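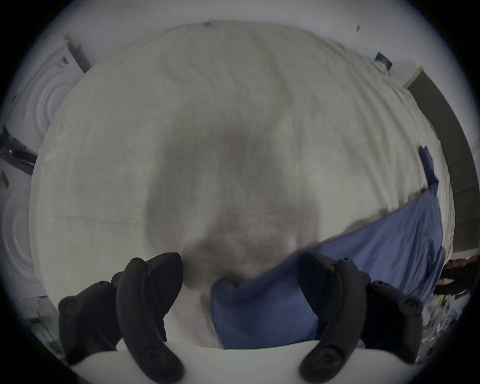

Slide 1. Fingers open, blue cloth on the bed.

Good afternoon. I'm Ntombi Maluleke, and I'm speaking for the Lekgate student robotics club. Our project this year is called Aster. Dineo Moodley built the grippers with me, and Mbali Mkhize handles the training code. She will take the code questions at the end.

The goal is simple to say: teach a robot arm to pick up and fold cloth on a bed. We started with blocks and cups last year. A cup keeps its shape when you grab it. Cloth changes shape every time, and the club wanted a harder problem.

(Pause. Ask who folds their own laundry. Move on whatever the answer is.)

How we collect data. A student holds the gripper by hand and does the task. The camera on the gripper records what the fingers are facing. No robot is needed for this step, so first-year members can help from the first day. Our target for August is 1000 short recordings. We have 500 that passed checking.

Explain the rule for one recording: start with the fingers open, do one action, let go, stop. Charmaine Cele wrote the rule sheet. Copies are on the side table.

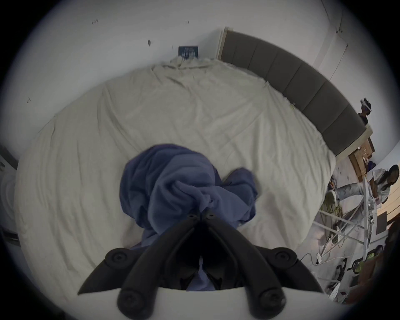 Slide 2. Closed on the cloth. Grey headboard to the right.

Point to the fingertips. The first question we always get is where to grab. Grab the middle of a heap and you lift a lump. Grab near a corner and you have a chance of opening it out. We record both kinds of grasp, and Mbali labels them separately.

Mention lighting. Evening recordings come out different from midday ones. We keep both — the model has to cope.

Mistakes we made (keep this short):
We moved too fast in the first batch and the video blurred. We threw out 48 recordings.
We let everybody use their own starting pose. Now there is one.
We forgot to write down which cloth was used. Thulani Cele fixed that with a form.

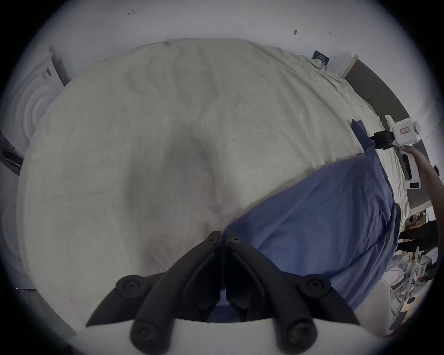
Slide 3. Two grippers, one cloth. The second is at the raised corner.

Two-handed work is the part we are on now. The timing between the 2 recordings has to match or the data is no use to us. Say how we sync: both devices start from the same signal, then Dineo checks the clocks afterward.

If there is time, talk about the Stullavura meet. Teams get one practice run on Tuesday, then scored runs. We are entering the cloth event only.

Thank the Tshabalala workshop for the printing time. Questions.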